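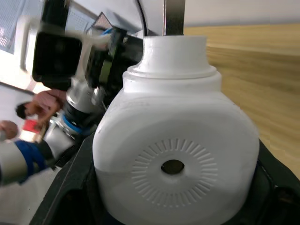

Forkberg Data Platforms Team
Against the one true connector

Every couple of years somebody sells our department a connector that will make all the other connectors go away. In September it was Premari. I sat through the demo, I read the setup guide, and I still don't believe it.

The pitch is easy to like. You install one piece of software, point it at whatever database you have, and your reports stop caring where the numbers live. Fadime Coşkun, who runs our reporting group, wants it badly. She has 6 different drivers to keep current and I understand why she's tired of them.

But look at what the thing does. It translates. A query written for one database gets rewritten for another, and the rewriting has opinions. Our trial report came back with 200 rows. The same report, run straight against the source, gave 201. The missing row had an empty date in it, and the connector had decided an empty date was an error and dropped it without a word in the log. Support told us this was a setting. I'm sure it was. I'd like to know how many other settings are waiting for us. 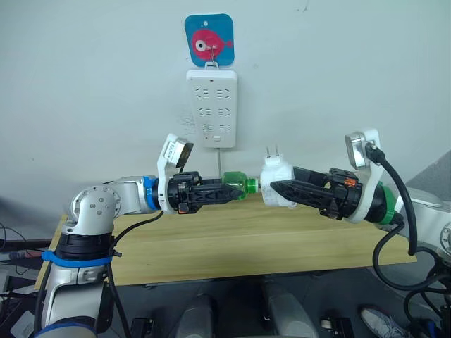

Two arms at the table, one holding a small green bottle.

Italo Santoro's argument is that hand-kept drivers fail too, and he's right. We all remember the Wasteo migration, when half the accented names in the customer table turned into question marks. The difference is that we could see it. A mismatched character set looks awful on the screen and someone calls you before lunch. A report that is short by one row looks fine, and it can go on looking fine through a whole budget season.

Then there's the matter of getting out. Once 2000 saved queries are written in the vendor's own flavor of SQL, you are not going to rewrite them. I asked about an export and was shown a slide.

Ketsara Yensuk has suggested we keep the old drivers for anything touching money and let Premari handle the dashboards. I could live with that for a year. I'd want a nightly row count against the source tables, and I'd want it run by us, on our own machine, with the results mailed to people who didn't sign the contract.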